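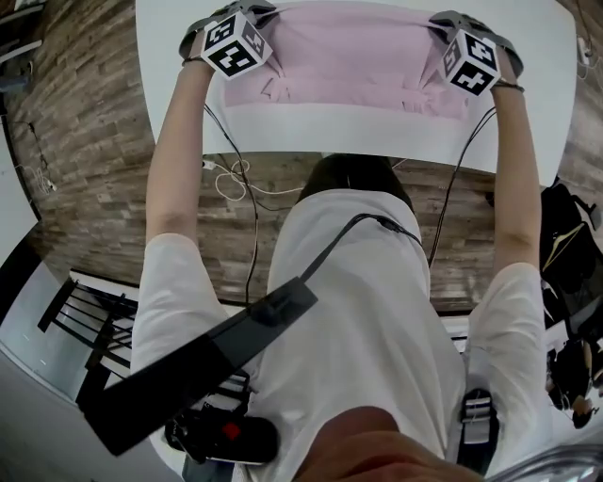
Notes from the Back Bedroom
By Leonie Tipoki
October

I have finally done the airing cupboard. I know I said I'd do it in the spring, and I know at least one of you wrote in to remind me (thank you, you were right), but it took a guest coming to stay and me having no matching pillowcases to give her before I got the whole lot out on the landing and had a proper look.

Reader, there were 31 pillowcases. There are two of us in this house! I don't even know where half of them came from. Some were my mother's, with the crochet edging she used to do in front of the snooker, and a few have a school name tape sewn in from when the boys went off to camp. The boys are in their thirties. One was stained so badly with what I think was hair dye that I'm amazed I ever put it back on the shelf, but I must have done, and ironed it too.

So I made piles all the way down the landing and then the cat sat on the biggest one and I had to stop for tea.

What I wanted to write about this month is old sheets, and what you can do with them before you give up on them altogether. My grandmother turned hers sides to middle, and I'd always thought of that as a wartime thing, like powdered egg, but I've just done one and I'm a complete convert. If you've never come across it, a sheet wears out down the centre where you lie on it, while the edges stay nearly as good as new. You cut it in half lengthways, right down the thin bit, then swap the halves over and join the two good outside edges in the middle. The worn bits end up down the sides, where they get tucked under the mattress, and you hem those.

I was worried about the seam. My husband was very worried about the seam and talked about it for most of an evening. If you do it flat, though, you really can't feel it. The outside edges on mine were selvedges, so I overlapped them by a finger's width and ran two lines of stitching down, quite close together, and pressed it hard with the steam on. He slept on it for a week before he remembered to complain, and by then it was too late.

A few things I learned along the way, mostly by getting them wrong:

Wash it first and dry it flat if you can. Old cotton goes off in all directions and you want it to do that before you cut and not after.

Tear, don't cut, if it's a plain weave. Make a snip at the hem and pull. It makes the most wonderful noise and you get a dead straight line. It does NOT work on jersey, and please don't ask me about the jersey one.

Use a new needle. I'd been using the same one since I made the curtains for the caravan at Trullside and it was chewing little holes all the way down.

Fitted sheets are a different animal, and I don't think it's worth the trouble. Cut the elastic off, keep it for something, and use the flat part for lining or for cot sheets. I got 2 cot sheets out of one old double and my niece was thrilled with them (or she was polite about it, it's hard to tell over the phone).

Then there's the smell. You know the one I mean, the shut-away smell that linen gets when it's been at the bottom of a pile for years. I tried lavender bags and all I got was the same smell with lavender on top. What did the trick was a long soak in cool water with a cup of washing soda, then a good windy day on the line. We get plenty of wind up here, so everything was bone dry by lunch and one of my mother's pillowcases was in next door's pear tree.

While I'm on the subject, several of you asked about the linen sale at the Dresine Hall that I mentioned last time. I did go, and I did say I wouldn't buy anything, and I came home with a tablecloth. It's an enormous thing, 133 inches long, and we don't own a table anywhere near that size. It's heavy old damask with a pattern of ivy in it that only shows when the light catches it sideways. The lady on the stall thought it had come out of a hotel. I'm torn between cutting it up for napkins and keeping it whole for a wedding that no one in this family seems to be planning. If you've got strong feelings either way, do write. I've pinned a note on it saying DO NOT CUT until I've heard from you.

Thank you as well for all the letters about moth. I've read every one. The cedar people and the freezer people clearly don't get on, so I'll give both sides a fair hearing next month, and in the meantime my good cardigan is in a bag underneath the peas.

The surplus pillowcases have gone to the dog rescue, who were very nice about it, apart from the crochet ones, which are staying. The guest had a matching pair in the end. She brought her own pillow.

Leonie

Recent items
Tawhiri blankets: can you wash them at home?
The great button tin sort-out
Three ways with a worn-out tea towel
My week with the Lamer steam iron
Readers' letters: pegs, props and washing lines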